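When the first arm came to the Venar packing site in Wornurdale, Tumaini Mussa was on the line that fills mixed grocery orders. She had been there nine years. Now she spends most of her shift at the practice counter upstairs, where the arms are tried on new items before they are allowed near a customer's order.

"I still know the shelves better than I know the software," she says. "That's why they asked me. I can tell you which jars roll and which lids come loose."

The site packs 3000 orders on a busy day. Two of the four lines now have arms on them. Mussa says the change she noticed first was in her shoulders. The second was the quiet.

"You used to talk across the belt all morning. Now the person next to you might be watching a screen. Some people like that. I missed the talking, and I told them so."

Erick Nyanda, who runs the day shift, agrees that the first months were badly handled. People heard about the arms from a delivery driver before they heard it from him. "I should have stood up in the canteen and said it," he says. "I was waiting for a final plan and there wasn't one."

No one on his shift was let go, he says, but the evening shift at the sister site in Vetham was not refilled when people left. Mussa brings this up before he does. "They say no one lost a job. Fine. But my cousin applied there in February and there was nothing to apply for."

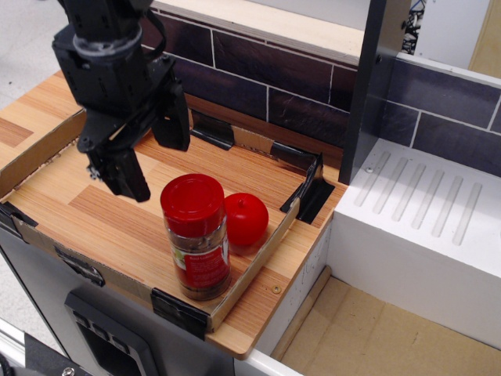
The gripper over a spice jar and a plastic apple on the practice counter.

Practice items are kept in a crate under the stairs. Mussa picks what goes out and in what order, and she writes up anything the arm gets wrong. Items set close together are the ones she comes back to most.

"A person moves one thing with a finger and picks up the other without thinking," she says. "I had never noticed I did that until I had to write it down."

The new role came with a pay rise, though a small one. Nyanda wants two more people trained for it by the end of the year and has had nine ask. Mussa thinks it should go to those with the longest time on the belt. Nyanda would like to see a test first - the two of them have not settled it.

Asked if she would go back to the line, she takes a while to answer.

"For a week, maybe. To talk to people. Then my shoulders would remind me."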